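Prorcombe Shared Workshop
Build a Gripper at Home: Handout 4, Fingers and Pads
Notes by Milagros Quiroga. Revised 18/07/2020.

Before you start

You should have a working hand tool from Handout 3: a handle, one servo, a linkage, and two jaws that open and close when you squeeze the trigger. If your jaws open when you squeeze and close when you let go, you've mounted the horn backwards. Go back a page. I'll still be here.

Bring to the bench: two printed finger blocks, the small screws from the kit, a sheet of rubber or dense foam, contact glue, a sharp knife, and a cutting mat. The mat goes under the thing you are cutting. The workshop table has opinions about people who forget.

4.1 Printing the fingers

Print both fingers in the same session, in the same colour, off the same spool. Babar Ghumman printed his left finger in October and his right one after Christmas, and spent an evening calibrating a gripper that was slightly wider than itself on one side. Dark matte filament is a good choice if you plan to add a camera later, as shiny fingers throw glare back at the lens.

The file is called Kondside finger, revision C. Revision B is still in the shared folder and it still doesn't fit.

Clean the screw holes with a hand drill bit, turned by hand. A power drill will also clean them, along with everything around them.

Support material: snap it off, then trim what's left. The pad face must be flat. The outside of the block can look like a dog has been at it and the gripper will work just as well. Marks are given for function.

4.2 Cutting and gluing pads

Cut each pad a couple of millimetres oversize and trim after the glue has set. Rough up the plastic with coarse sandpaper, wipe off the dust, and put a thin coat on both surfaces. Wait until it's tacky. "Tacky" means your fingertip sticks a bit and comes away clean. If your fingertip comes away with the pad on it, wait longer.

Press from the centre outward and clamp overnight. The top edge is where pads let go first, because it takes the knock every time you come down on a table at a bad angle, and you will come down on a table at a bad angle. A small curl along the lip is no great worry for large soft objects. For coins, washers and paper, the curl arrives before the grip does, and the washer goes for a walk. Peel back to sound glue, clean, reglue.

Double-sided tape is a respected traditional method for having to do this section twice.

4.3 Squaring up

Close the jaws on a strip of paper and tug. It should drag evenly top and bottom. If it's loose at the tip, the fingers are splayed: back off the inner screw a quarter turn and shim with a bit of card. If it's loose at the base, do the same with the outer screw. If it's loose everywhere, check that the thing is switched on.

Next, open the jaws fully over a clear table and look straight down the handle. The tips should reach the same height. A small difference can be lived with for now. A large one means a linkage arm is in upside down, and both arms are marked, in lettering I was once very proud of.

4.4 Setting the travel

Plug in the Cordero board and open the settings page. The closed position is stored at 299 and the open position at 2451. Type these in as starting values, then nudge the closed one until the pads just meet without the servo humming. A humming servo is a servo being slowly cooked.

Run the open-close test for some 700 cycles while you do something else within earshot. Stop if you hear clicking. Do not leave it running and go to lunch (see the scorch mark on bench two, which we keep for teaching purposes).

4.5 For next session

Read the Mekasetti notes on camera mounts, skipping the chapter on cable management, whose author has plainly never met a cable. Write half a page on which pad material you picked and why. "It was in the drawer" is an acceptable answer if you can say what drawer.

Check the view past your own fingers over a bare tabletop and compare it with Figure 4. Both fingers should show, with a clear gap between them. 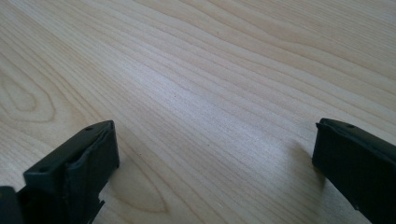 Figure 4. Jaws open over the bare tabletop. Note the lifted upper edges of the pads (see 4.2).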